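Muvine Kitchen Transfer: simulated single-arm demonstrations
README and data card, release 2
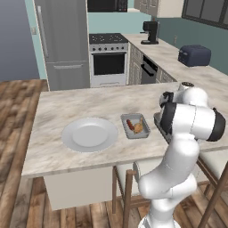

Overview

Muvine Kitchen Transfer is a set of 2,489 teleoperated demonstrations recorded in simulation. In each one, a fixed-base arm moves food items from a baking tray to a plate on a kitchen island. The set was made for imitation learning and for testing how well a policy copes with changes in room layout and surface finish. It contains no real-world recordings.

Contact: Gintarė Rätsep (data), Stamatia Psarras (simulator and assets)
Released: September 6, 2024

Task

The base task has one tray, one plate and two food items, for instance a sausage and a croissant. The operator picks up each item in turn and sets it down on the plate. Order is free and is not given in the instruction text. An episode is a success when both items rest on the plate, the gripper is open and nothing has moved for one second of simulated time.

Tray angle, plate position and item pose are drawn again for every episode. The plate always starts empty. Draws that would leave an item out of reach are thrown away before the operator sees them.

Scenes

There are 7 kitchens. They differ in floor plan, worktop and floor finish, wall colour, cabinets and appliances. Appliances and stools are static: they collide with the arm but do not open, slide or switch on. In some layouts the bar stools are close enough to the arm to limit elbow movement, and a planner that ignores them will fail there.

Lighting is set per kitchen and does not vary between episodes. This was a cost decision in release 1 and has been kept so that the two releases can be compared.

Collection

Operators drove the arm with a hand-held six-axis controller and a trigger for the gripper. They worked from the rendered views only, with no depth overlay and no contact display. Control ran at 20 Hz. Malou Ásgeirsdóttir and Maricruz Huerta trained the operators and wrote the collection guide, which is in docs/guide.txt.

Operators were asked to:
- approach from above where the item allows it
- lift clear of the tray wall before moving sideways
- lower the item onto the plate and then release, without dropping
- carry on after a missed grasp and keep the attempt in the recording

The last point matters for use. Regrasps are part of the data and are marked in the field n_regrasp. Filter on it if you want clean single attempts, but expect weaker recovery from the trained policy.

What was left out

Episodes were removed if the simulator reported a penetration error, if an item left the island, or if the operator pressed abort. Failures that ran to the time limit were kept and carry success = 0. Līga Lapiņa reviewed the episodes where the automatic success check and the operator's own mark disagreed. Her decision is final and overwrites both, with the earlier values stored in success_auto and success_op.

Files

episodes/ — one HDF5 file per demonstration
scenes/ — scene descriptions and asset references, one folder per kitchen
splits/ — lists of episode names for train, validation and test
docs/ — collection guide, change log, known faults
tools/ — replay and conversion scripts

Fields in each episode

obs/rgb_room: colour view of the arm and the work area
obs/rgb_wrist: colour view from the last link
obs/joint_pos: 7 joint angles, radians
obs/gripper: opening, scaled 0 to 1
action: target joint angles and gripper command
state: full simulator state, for replay
instruction: short English text
scene_id, seed, operator_id, success, n_regrasp

Operator identifiers are random codes. The key was destroyed after review.

Splits

Splits are made by kitchen, so no test kitchen appears in training. A second listing, splits/mixed, shuffles episodes across all kitchens. Results on the mixed listing should be reported as such — they run well above the held-out figures and the two should not be placed in the same column.

Known faults

Pastry models are rigid. A grasp that would crush a real croissant holds it here without penalty, and policies trained on this set tend to close the gripper fully every time. We have not corrected this.

Sausages can roll after release. The plate rim usually stops them, but the one-second rest check makes these episodes longer than others.

Replay from state is exact only with the simulator build named in docs/changes.txt. Replay from actions drifts after long contact with the tray wall.

Suggested use

Suitable for behaviour cloning, view ablations and layout transfer tests. Unsuitable for force control, handling of soft food, or any claim about food safety. Transfer to a physical arm has been tried once, at the Clirinitz workshop, on a single tray and plate, and is not covered by this card.

Changes since release 1

Added wrist view to all episodes. Renamed obs/cam0 to obs/rgb_room. Replaced the tray collision mesh, which had let items sink into the base. Old episodes recorded with the faulty mesh were dropped and not re-recorded.

Report faults to Gintarė Rätsep with the episode name and the simulator build.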